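Textile recycling firm Flokside will open a sorting line in Dendance in May, taking in household fabric that charity shops cannot resell. The company said the line is rated at 1,344 kilograms per shift and will handle socks, cleaning cloths, towels and single items of bedding.

Under the current arrangement, worn textiles from Dendance go out with general waste. Flokside will place 27 collection banks at supermarkets and parking lots. Banks will be emptied every 5 days. 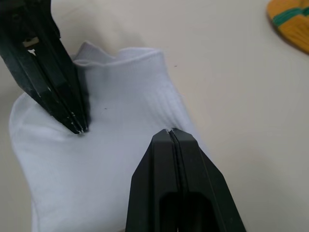

**Recycling & Waste**

Material will be separated first by fiber content and then by color. White and undyed cotton brings the highest price because it can be pulled back into fiber without bleaching. Mixed knits with elastic in the cuff are harder to process and will be shredded for insulation felt.

"Elastic is the main contaminant in small items," said Elsie Oakley, plant manager at Flokside. "A sock is mostly recoverable. The top of it usually has to be cut off."

The felt will be supplied to Treloar, which makes acoustic panels. Treloar has ordered 264 bales for the first year. Cotton fiber will go to the spinning firm Makimel under a separate contract, the value of which was not disclosed.

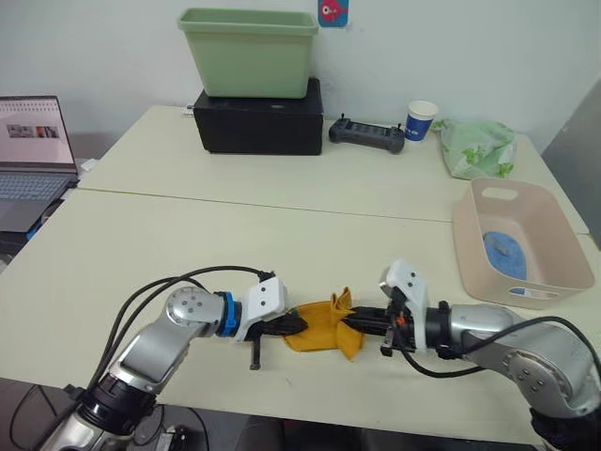 *A yellow cloth. Dyed fabric will be graded separately from white.*

Residents are asked to bag items and tie the bags closed. Fabric soiled with oil, paint or solvent will be rejected, as will carpet and foam-filled cushions. Pairs do not need to be kept together.

Clive Tindall, who manages the collection contract, said almost all of the bank sites have been approved. A list of locations will be published before the first collection.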